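Desk reset thread! January 19, 2023 and I am finally tackling the long table against the wall, the one that eats everything I put down (keys, post, entire afternoons).

Rule one, stolen from my aunt in Belon: get a big box and a big paper bag before you touch a single thing. Anything without a home goes in one of those, and you don't stop to think about it. I love this rule so much.

The other rule is that the dried flowers stay. They're pink, they're dusty, they make me happy every morning, end of discussion!

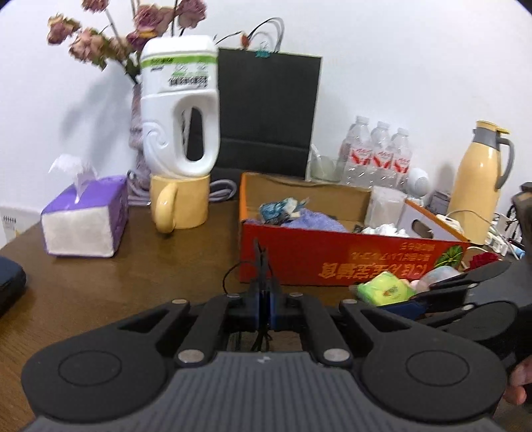

Orange box, black bag, flowers staying put. Bottle upside down on the yellow mug.

I gave myself 80 minutes with the Stevura playlist on and I'm having a lovely time, which is a strange thing to say about tidying. Found a receipt from last February for 604 somethings, no idea which currency.

Drinks and cables are the hard part. Water bottles breed if you let them, and every little gadget wants its own wire. My plan is bottles in a row, the astronaut where I can see him, power bank and power strip down at the right-hand end so the wires can be a mess together in one corner.

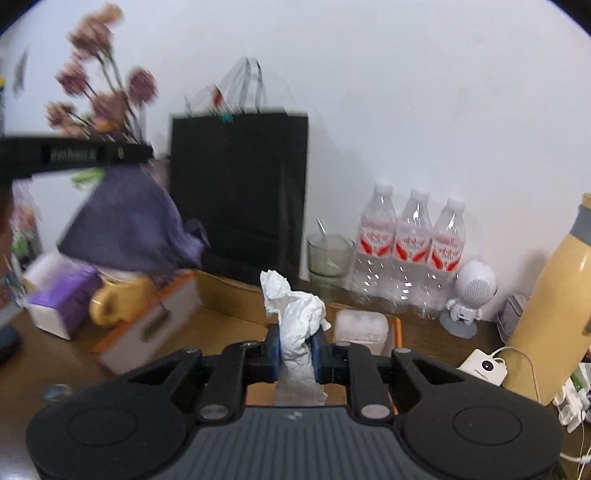
Quang Tạ replied that wires in one corner is fine as long as you label both ends with masking tape, and that the flowers will last longer out of the sun.

Masking tape! Brilliant, doing that next. More after tea.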